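Home Projects Reports Partners Contact

Kombo Two-Arm Handling Cell – Progress Report to Windusum
Reporting period: through March
Prepared by: Elvira Ccori, equipment planning
Reviewed by: Loïc Masson, Zestine

1. Status

The project is on schedule for the task work and behind schedule for purchasing. The first arm pair has been in use for the full reporting period. The second pair, budgeted in the original proposal, has not been ordered. This report covers the state of the equipment, spending against the grant, and the changes we are asking Windusum to approve before the next payment.

2. Task work

Work in this period moved from rigid parts to small wet-handling props: nets, buckets, trays and light plastic toys. These were chosen for low cost and because they put different demands on the fingers. A thin net handle needs a narrow grip held at an angle for a long time. A tray needs a wide opening and flat contact. The same finger set does not do both well, and this has driven most of the equipment decisions below.

We logged 267 attempts at the net transfer task. Of these, 189 were accepted under the criteria in the proposal. Most rejected attempts fell into two groups: the handle rotated in the jaw, or the net rim touched a container on the way across. The first is a hardware matter and is addressed in section 4. The second is being handled by changing the table layout and needs no money.

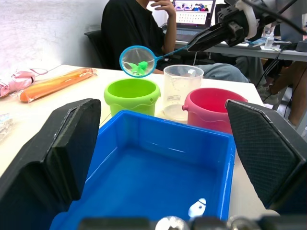
Figure 1. Net transfer task, wrist camera view. The net is held by the second arm, with the green toy fish in the mesh and a white one in the blue tray.

3. Spending

Props and consumables remain a minor line. Replacement finger pads cost more than planned. The textured pads wear faster than the supplier's data sheet led us to expect, and we now budget one set per arm per quarter. Cabling for the wrist cameras was replaced once and charged to maintenance.

The largest unspent item is the second arm pair. Troltora revised its quote after the proposal was accepted, and the new price leaves a gap of roughly 2,000 dollars against the approved line. Delivery time is unchanged. The quote excludes mounting brackets, which we intend to make in house.

4. Requested changes

a) Move the unspent travel money to the equipment line to cover the gap on the arm pair.
b) Approve 2 sets of narrow-jaw fingers, one as a spare, for tasks with thin handles.
c) Defer the force sensors to the next budget year. Current tasks can be run without them, and the model we specified is due to be replaced.

If item (a) is not approved, we would order one arm now and the other next year. This is workable but costs more in total – the Troltora discount applies only to pairs.

5. Next period

Order placement depends on Windusum's decision on section 4. Bench space for the second cell has been measured and the power supply checked by Zestine. Masson will send the updated floor plan and the signed quote separately. The net transfer task will be repeated with the narrow jaws once they arrive, using the same acceptance criteria.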